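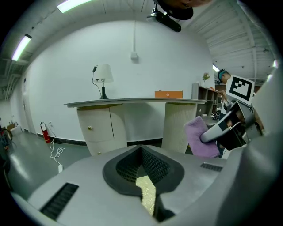 The Arboleda long table

I've been selling the Arboleda for 2 years now and it's still the piece people stop at when they come into the shop. It's a long cream table with curved edges and a smooth light grey top, and instead of legs it sits on a pair of round drums. The left one is a proper little cupboard with a small round brass knob on the door. The right one has a woven, textured cream finish, and I'm always catching people stroking it on their way past (go ahead, I do it too).

My colleague Songül Gökçe wanted both ends to match when we first talked about stocking it. I held out for the odd pair and I'm very glad I did! You get somewhere to shut things away at one end and something nice to look at on the other, and against a plain white wall the whole thing looks calm and a bit grown-up.

Where it works

Most of ours go into hallways, or along the long wall of a living room. One customer has hers under a window with her seed trays on it all spring, which made me wince a little, but she says the top has come through fine. You could use it as a desk if you like to spread out sideways. I wouldn't buy it as a dining table for a big family, as the round bases take up the space where knees want to go. Have a look at the Derent if you need six chairs round it.

The cupboard end is good for all the stuff that gathers by a front door – dog leads, post, the torch with the flat battery. The door opens towards you, so leave yourself a bit of room at the front and don't push an armchair up against it.

What to put on it

Less than you think. A lamp at one end is plenty to start with, and I like a dark base with a white shade because it stands out so well on the pale top. Put the lamp at the end nearest your socket and you won't have flex trailing the length of the table. Then one thing with a bit of colour towards the other end, even if it's only a box you keep the bills in. Orange is lovely with the cream.

Looking after it

A soft, fluffy cloth is all it needs day to day. Do the top first, then go down the sides of the drums. For sticky marks, dampen the cloth with warm water and a drop of washing-up liquid, then go over it again with a dry one. Please don't use a scouring pad. The woven drum likes to be dusted up and down, and a soft brush on the hoover gets into the texture nicely if it's been left a while (mine is always left a while). The brass knob will dull with handling. I leave mine alone, but any ordinary brass polish on a cotton bud will bring it back.

Delivery and putting it together

It comes in 4 parcels and it's a job for two people. The top is heavier than it looks! Stand the drums where you want them before you lift it on, as shuffling the table along afterwards is no fun at all. Đức Giáp does our deliveries out of the Pemudgate shop and he'll build it for you if you ask when you order – he had the last one up in 19 minutes and was very pleased with himself.

The next lot is due from Vandex in October and I'm taking names now. If you'd like to try the door and have a feel of the woven end before you decide, the one in the shop is staying put, so just come in. Bring your wall measurement with you, and the width of your front door as well.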